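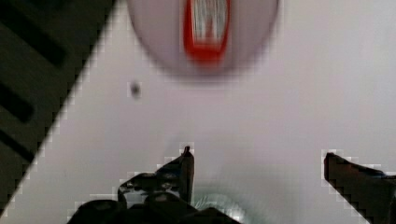

Figure 13.1 A red object in a round, shallow dish on a pale tabletop, with a small dark speck on the surface nearby.

Chapter 13
Clearing and Wiping Surfaces

A table can look clean from the doorway and still need work. Crumbs, dried drops, and grit show up best when you bend down and look across the surface toward a window or lamp. On a light-colored top, a single dark speck stands out at once. On a speckled or patterned top, you may have to find it with your fingertips.

This chapter covers the flat surfaces in a home or small dining room: tables, counters, shelves, and sideboards. Floors are treated in Chapter 14. You will need the cloth-folding method from Chapter 2, so review it if you have not practiced it lately.

Work on any surface has two stages. Clearing means taking away whatever does not belong there and deciding what to do with the rest. Wiping means removing soil from the surface itself. Beginners often mix the two, moving a dish a few inches, wiping the bare spot, and sliding the dish back. Crumbs collect under the rim, and the next person to lift the dish finds a ring.

Romain Chevalier managed the dining room at the Lorkgate guesthouse for many years. During Ramadan, his staff reset every table between sunset and the late evening meal, with 70 guests to seat. He had each worker lift small dishes onto a tray with their contents still in them, wipe the whole top in overlapping strokes, dry it, and then bring the dishes back. Raphaël Lebrun, who trained under him, later wrote the method down for new staff. His version is used in Section 13.2.

After studying this chapter, you should be able to:

Tell loose soil from stuck soil and choose a dry or damp cloth.
Clear a table onto a tray without emptying small dishes.
Wipe a rectangular or round top without missing the edges.
Check your work in low side light.

Key terms: loose soil, stuck soil, overlapping stroke, side light, reset

13.1 Loose Soil and Stuck Soil

Loose soil lies on top of a surface and moves when touched. Crumbs, dust, sand, and pet hair are all loose soil. Pick it up dry first, as water turns flour and fine dust into paste.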